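From: Olga Troncoso
To: Plundis robotics club list
Date: April 23, 2024
Subject: Re: [plundis] where are we with the PC strip-down task?

Quick one before I have to run for the train. Replies to Henrik's points further down, sorry for the order.

> Henrik wrote:
> Couldn't make the last two sessions so I'm behind. Is the arm taking
> anything out of the tower yet, or are we still on reaching and hovering?
> Also what did we settle on for the order of parts? The task sheet
> from the Lulora people says memory first but I thought we agreed
> the cables have to go before anything else. And do we still need
> 6 towers or was that cut?

Order of parts: cables first, yes. The task sheet only scores what ends up in the fixture, doesn't care how you got there. Anyone who wants to argue memory first can come and watch the fingers get hooked on a SATA cable like I did. Twice.

Towers: still 6. We've got 2 that open properly. Kasten have promised the rest, all ex-office, so different insides in each one probably. Good practice, bad for my nerves.

Where the arm is: moving to a waypoint over the case is fine now. Going down slowly is fine. Closing on a bracket works if the bracket is lying flat, much less so if it's leaning on something. Memory sticks not tried, and I'd rather we practised those on a donor board first. 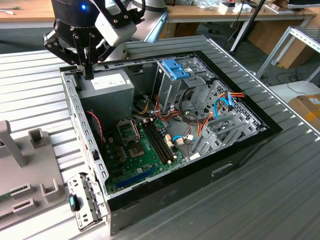 Gripper over the corner of the tower, side panel off. Grey fixture on the left.

Lid off and on its side is how it should be set up every time please. Same way round as well. Someone turned it end for end in January and we lost a whole evening to what we all thought was a calibration fault.

Speed: leave it at 40 percent. I know it goes to 100. Leave it at 40.

Fingers: the slotted ones stay on for now. The Rakance pair are too wide to get in past the drive cage, I measured it, then measured again becuase Henrik won't believe me.

Things I need from people:

- Someone to redo the fixture drawing, the sockets want to be a touch deeper
- the labelled bag of case screws back, whoever has it
- a yes or no for the regional entry. Form is on my desk, needs names on it
- photos of your own gripper attempts for the write-up, even the ugly ones

Henrik, if you want to take the cable part of the script it's yours. It's in the shared folder under "pull", ignore the one called "pull_new", that's older. Comments are a mess and one of the heights is typed in by hand, so check it agaisnt the table before you run anything.

Right, train. Will read replies tonight.

Olga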